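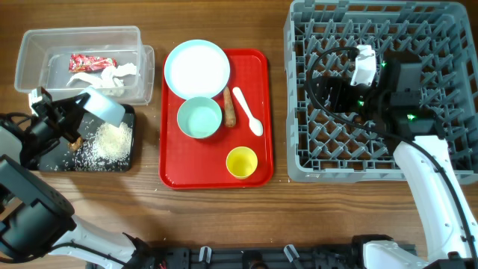
Tray line automation, small canteen: what happened to the hours

madard_ops
September 2026
Site does 400 covers at lunch. Management wants two-arm benches for side portions and tray setup. Vendor is Garner. I run the shift plan, not the budget. Looking for numbers from anyone who has done this with staff who were already there.

gunia76
We have had three benches for one season. Plates, bowls, cups and cutlery onto trays are fine if the tray is always in the same spot. Loose dry goods are the weak point. Rice gets off the board and onto the table, and a person has to sweep it. Put sweeping in the plan as a task with minutes against it, or it will come out of somebody's break.

Pin-yu Chang
Agree on the sweeping. Disagree that it is the main cost. Ours was rack handling. Staff used to stack, rinse and reset in one pass. After the change they walked to the bench each time it stopped, cleared it, and walked back. Total work went down. The longest stretch without an interruption went down more, and that is what people complained about.

gunia76
How many stops?

Pin-yu Chang
170 logged in the first month at our site, most cleared in under a minute. I don't have a good figure for the time lost getting back into the other task.

tai_line2
I work the line, I don't plan it. My job title stayed the same and my job did not. I used to portion. Now I refill, wipe down and clear faults. Wrists are better. Pay grade is the same, although I had to learn the fault screen. Two people on my shift asked to move to the hot counter.

madard_ops
Was there training for the fault screen?

tai_line2
One afternoon. Then a printed sheet taped to the wall.

rackandpinion
Counterpoint to the above. Portioning sides is dull work and I would not fight to keep it. If the grade is wrong, that is a grading problem and the union rep can take it up. It is no argument against the bench.

Pin-yu Chang
It is an argument about order. Regrade first, install second. We did it the other way and the regrade is still open.

gunia76
Also ask Garner who is allowed to reset an arm after a collision stop. On our site it was supervisors only, so the bench sat idle whenever the supervisor was on delivery. We changed that in week 3.

madard_ops
Useful. I will add lines for sweeping and stops to the draft plan and ask about reset rights before the next meeting. The grading question goes to HR tomorrow.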